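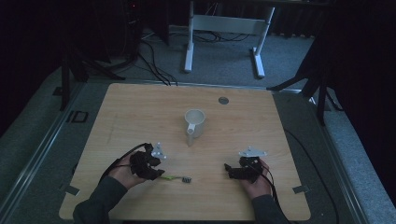 Hand-held grippers, one mug. Fiden open day, Noltham.

1/ Went along to the Fiden open day because the flyer promised "robots doing your dishes". What I got was a person at a table with a black gripper in each hand.

2/ The pitch is that people do the chores first and the robot learns from it. They want 2,000 goes at the mug. I asked how many so far. 144.

3/ Asked what happens with a different colour mug. "Good question." Okay, but what's the answer?

4/ Staff were friendly, parking was 16 bucks. I'll go back in June if they've got a robot that can clear a table without us.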